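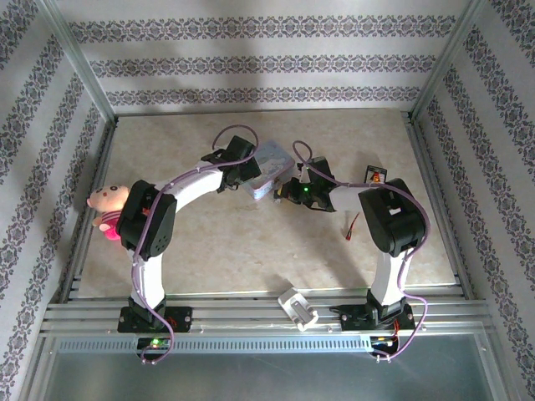 직사각형 양철통 뚜껑이 뻑뻑할 때 어디부터 손봐야 하나?

뚜껑의 네 모서리부터 본다. 긴 변은 손으로 눌러도 조금씩 휘어 주지만 모서리는 거의 안 휘어서, 한 군데만 안으로 말려 있어도 뚜껑 전체가 걸린다.

---

**6월, 화요일. 작업실 노트 / 양철통**

오전 내내 양철통만 만졌다. 너무 재미있어서 점심을 11분 만에 먹고 다시 내려왔다(노르망이 재 줬다. 왜 쟀는지는 모르겠다). 지난번 노트에 "사각 통은 다음에"라고만 써 놓고 넘어간 부분을 오늘 꽤 채웠으니 자세히 적어 둔다.

## 둥근 통이랑 뭐가 다른가

둥근 통은 뚜껑을 돌려 가며 맞출 수 있다. 조금 찌그러져도 잘 맞는 각도가 어딘가 있고, 그 자리에 유성펜으로 점 하나 찍어 두면 끝이다. 사각 통은 두 방향밖에 없다. 180도 돌려 끼워 보는 게 전부인데, 이걸 안 해 보고 공구부터 드는 경우가 많다. 나도 오늘 첫 번째 통에서 그랬다. 십 분 동안 모서리를 만지다가 뚜껑을 돌려 끼웠더니 그냥 스르륵 들어갔다! 허무하면서도 기분이 좋았다.

그래서 순서를 이렇게 고정하기로 한다.

1. 뚜껑을 180도 돌려서 끼워 본다.
2. 두 방향 다 걸리면 어느 모서리에서 걸리는지 연필로 표시.
3. 뚜껑 쪽인지 몸통 쪽인지 가린다. 손톱으로 테두리를 따라가면 거의 바로 나온다.
4. 그다음에야 나무 블록과 고무망치.

3번에서 손톱 대신 얇은 종이를 끼워 훑는 방법은 아므릿이 알려 줬는데, 말린 테두리 안쪽까지 느껴져서 훨씬 좋다. 영수증 종이가 딱 맞다. 두꺼운 종이는 감이 안 온다.

## 모서리 펴기

안쪽에 댈 나무 블록을 새로 깎았다. 단단한 자투리를 골라 모서리 하나를 통 안쪽 곡률에 맞춰 둥글렸고, 200번 사포로 마무리했다. 더 곱게 갈아 볼까 하다가 멈췄는데 그게 맞았다. 표면이 너무 매끈하면 두드릴 때 블록이 통 안에서 자꾸 미끄러진다.

두드리는 힘은 정말 약해도 된다. 망치를 든다기보다 망치 무게를 그냥 떨어뜨린다는 느낌으로, 끝에서 안쪽으로 조금씩. 한 번에 펴려고 세게 치면 양철이 늘어나고, 늘어난 양철은 되돌아오지 않는다. 모서리 바로 옆 평평한 면이 볼록하게 떠올라서 누를 때마다 딸깍거리면 이미 늘어난 거다. 예전에 망친 통이 딱 그 소리를 낸다. 버리지 말고 소리 견본으로 선반에 두자. 새로 오는 사람한테 들려주면 설명이 필요 없다.

오늘 쓴 것들:

- 고무망치, 작은 것. 큰 건 꺼내지도 않았음
- 나무 블록(새것). 밑면에 "사각" 이라고 써 둠
- 영수증 종이
- 연필. 유성펜은 인쇄면에 남아서 안 됨
- 마스킹 테이프
- Duvgate 왁스

블록을 받치고 칠 때 통 바깥의 인쇄면이 작업대에 쓸리지 않게 펠트를 한 장 깔았다. 펠트에 쇳가루가 박혀 있으면 사포나 마찬가지니까 쓰기 전에 털 것. 밝은 색 펠트로 바꾸면 가루가 눈에 보여서 좋겠다. 주문 목록에 올렸다.

## 녹

바닥 이음매를 따라 생기는 녹이 제일 골치다. 면에 난 녹은 마른 천과 왁스만으로도 상당히 정리되는데, 이음매 안으로 들어간 녹은 보이는 부분만 닦아 봐야 소용이 적다. 나무 이쑤시개 끝을 납작하게 눌러서 긁어내는 방법이 지금까지는 제일 낫다. 금속 송곳은 빠르기는 해도 주석층까지 같이 긁어 버린다. 대나무 꼬치도 써 봤는데 생각보다 단단해서 자국이 남았다. 이쑤시개 승!

물은 안 썼다. 노르망은 젖은 천으로 한 번 닦고 바로 말리면 괜찮다고 하고, 나는 이음매에 물이 들어가는 게 영 찜찜하다. 이 문제로 한참 떠들었는데 결론은 못 냈다. 같은 종류의 통 두 개를 골라 하나는 젖은 천, 하나는 마른 천으로 닦고 창가 선반에 나란히 두기로 했다. 라벨은 바닥에 붙였다. N이 젖은 쪽, 아무 표시 없는 게 마른 쪽. 8월이 되면 답이 좀 보일 것 같다. 장마를 한 번 넘겨야 의미가 있다.

## 왁스는 얼마나

아주 조금. 진짜 조금. 손가락 끝에 묻혔다가 천에 거의 다 닦아 내고, 남은 걸로 테두리를 한 바퀴 돈다. 처음에는 넉넉히 발랐더니 뚜껑이 부드럽게 들어가기는 하는데 며칠 지나 먼지가 붙어서 오히려 더 뻑뻑해졌다. Duvgate는 굳는 시간이 넉넉해서 사각 통처럼 천천히 작업할 때 편하다. 전에 쓰던 Trummer는 광이 더 예쁘게 나는데 냄새가 오래간다. 차나 과자를 다시 담을 통에는 둘 다 안쪽에 쓰지 않는다. 바깥 테두리까지만.

인쇄면에 왁스를 바를지 말지는 통마다 다르다. 오래된 인쇄는 천이 지나가기만 해도 색이 묻어나는 경우가 있어서, 반드시 바닥 근처 안 보이는 자리에 먼저 시험해 볼 것. 오늘은 빨간 잉크가 천에 살짝 묻어난 통이 하나 있었고, 그건 바로 멈추고 마른 붓질만 했다. 아쉽지만 색이 남아 있는 편이 훨씬 좋다. 그 빨강이 정말 예쁘다.

## 경첩 달린 뚜껑

아므릿이 Hiltgate 벼룩시장에서 경첩 달린 사각 통을 하나 가져왔다. 뚜껑이 완전히 분리되는 통만 만지다가 이걸 보니 완전히 다른 물건이다. 경첩 핀이 한쪽으로 밀려 나와서 뚜껑이 비스듬히 닫힌다. 모서리 문제인 줄 알고 연필로 표시까지 했는데 핀을 밀어 넣자마자 네 모서리가 전부 맞았다. 와.

앞으로 경첩 통은 무조건 핀부터 본다. 위 순서의 1번이 아예 불가능하니까 따로 목록을 만들어야 한다. 초안:

- 핀이 양쪽으로 똑같이 나와 있는지
- 뚜껑을 반쯤 열었을 때 좌우로 흔들리는지
- 경첩 뒤쪽 면이 안으로 꺼졌는지
- 다 괜찮은데도 비스듬하면 그때 모서리

핀을 밀 때는 끝을 갈아 평평하게 만든 못을 썼다. 뾰족한 채로 쓰면 미끄러져서 옆 인쇄를 긁는다. 평평하게 간 못은 두 번째 서랍 앞쪽, 코르크에 꽂아 뒀다. 제발 일반 못 통에 넣지 말아 주세요.

## 안쪽에 까는 것

나사나 바늘 같은 걸 넣을 통이면 바닥에 뭘 깔아야 소리가 안 난다. 오늘 시험해 본 재료를 적어 둔다.

| 재료 | 느낌 |
|---|---|
| 코르크 시트 | 조용하고 잘 잘린다. 가루가 조금 남 |
| 두꺼운 펠트 | 제일 조용함. 바늘 끝이 박혀서 꺼내기 불편 |
| 크라프트지 두 겹 | 소리는 나지만 갈기 쉽다 |
| 얇은 가죽 | 멋있다! 습기가 걱정 |

나는 코르크 쪽이다. 모서리를 둥글게 자르는 게 관건인데, 통 바닥을 종이에 대고 본을 뜬 다음 선보다 아주 살짝 안쪽을 자르면 접착제 없이도 얌전히 앉는다. 접착제를 안 쓰면 나중에 들어내고 바닥 녹을 확인할 수 있어서 좋다. 노르망은 가죽에 완전히 반해서 자기 통은 전부 가죽으로 바꾸겠다고 했다. 말리지 않았다. 결과가 궁금하다.

## 보관 선반 메모

손본 통은 뚜껑을 꽉 닫지 말고 살짝 걸쳐 둔다. 막 왁스를 바른 테두리를 꽉 닫아 놓으면 다음 날 여는 데 힘이 들어가고, 그 힘으로 기껏 편 모서리가 다시 말린다. 오늘 오전에 편 것도 오후에 누가(나다) 무심코 꾹 닫아서 식겁했다. 다행히 멀쩡.

Likmont 선반 쪽 목록에서 2,302번 칸은 비워 둘 것. 시험용 통이 장마 뒤에 거기로 들어간다. 쌓을 때는 사각 통끼리만, 큰 통이 아래. 둥근 통을 사각 통 위에 올리면 뚜껑 가운데가 꺼진다.

## 다음에 할 것

- [ ] 밝은 색 펠트 주문
- [ ] 블록 2호 깎기. 이번 것보다 모서리 반경을 작게. 좁고 긴 통에 지금 블록이 안 들어감
- [ ] 경첩 통 점검 목록 정리해서 벽에 붙이기
- [x] 이쑤시개 한 통 더
- [ ] 찌그러진 긴 변 펴는 법. 오늘은 손도 못 댔다. 면 전체가 완만하게 들어간 경우 모래주머니를 받치면 된다고 들었는데 해 본 적이 없다
- [ ] 아므릿한테 벼룩시장 또 언제 가는지 물어보기. 나도 따라가고 싶다

추가로, 퇴근 직전. 빨간 잉크 통을 다시 열어 봤는데 뚜껑이 내려앉으면서 공기가 빠지는 소리가 푸우 하고 난다. 네 변이 고르게 맞았다는 뜻이라 세 번이나 더 열었다 닫았다. 경첩 통은 수건에 싸서 아래 칸에 넣어 뒀고 핀은 내일 한 번 더 볼 것.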